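Where Did the Quiet Go? Noise in the Stotham Reading Room

Project report, second year
Liya Fikre and Wubit Habte

1. Why we did this

The reading room on the upper floor of the Stotham building has a sign on the door asking for silence. It has had the sign for as long as either of us has studied there, and the sign has been about as effective as a polite cough at a football game. Our project set out to measure how loud the room gets, when, and what is making the noise. We also wanted a topic that could be done sitting down.

Our course notes suggest that a good project question is one you could be wrong about. We were sure the culprit was people talking. We were wrong, so at least the question was good.

2. Method

We borrowed a Canumero sound level meter from the equipment desk and took readings over four weeks in the late fall, ending in December before exams turned everyone into ghosts. Each reading lasted 15 minutes. We took 149 of them, at three spots: by the windows, at the long tables, and next to the radiator that Wubit calls the orchestra.

During each reading one of us kept a log of every sound loud enough to make a person look up. "Look up" was defined as the logger looking up, which is not a perfect standard. Liya looks up at nearly everything. We compared our logs on a handful of shared sessions and found that hers ran longer, so the counts in section 4 use shared categories and leave out anything only one of us would have noticed, such as a distant zipper.

We told the front desk what we were doing but put up no notice in the room, on the theory that people behave beautifully near a notice about noise measurement. No conversations were recorded or written down. Two people asked what the meter was. One of them then whispered for the rest of the session, and we threw that reading out.

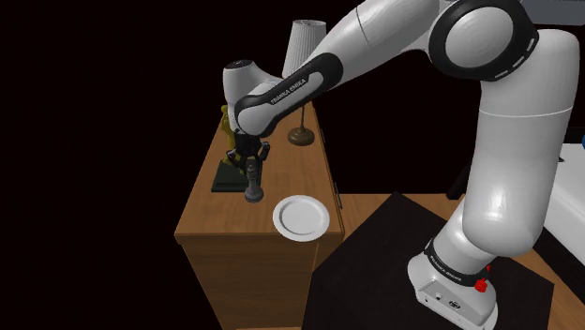
Department of Building Studies – Student Projects

3. The room

The room is long, with a hard floor, a plaster ceiling and tall windows along one side. There is almost nothing soft in it except the students. Sound made at one end arrives at the other in excellent condition. The Savolainen chairs came in during the last refit and have metal feet. They once had felt pads under the feet. We found several of the pads under the radiator.

4. Results

The quietest readings came before 9 a.m., when the room sits a little under 40 decibels. By midafternoon the typical level is close to 50, with short peaks well above that. The window spot and the long tables were hard to tell apart. The radiator spot was the loudest in every week, including the week the heat was off, and we can't explain this.

Chairs were the largest single source of logged sounds. The door came second. It has a closer that does nothing for most of the swing and then makes up for lost time. Talking came third, and most of it was short: people asking if a seat was taken, then moving the chair to sit in it, which we logged twice.

Phones hardly figured. We had set aside a whole page of the log for them and ended up using it for chairs.

5. A small test

We bought a pack of Fleltska felt pads with our own money and fitted them to the chairs at one long table. For the following week, logged chair sounds at that table dropped by more than half. By the end of the week four pads had come off, and a chair from the padded table had wandered to the windows – so the test was less controlled than we would like.

6. Limits

One meter, two loggers and one room. We never measured in the evening, when the building is said to be either silent or a social club, depending on who you ask. The padded table may also have been popular with quieter people, though we saw no sign that such people exist.

7. Recommendations

Screw-on pads for all the chairs, and an adjustment to the door closer. We would leave the sign where it is. Both of us have become fond of it.

The full log is in Appendix A, with the distant zippers restored at Liya's request.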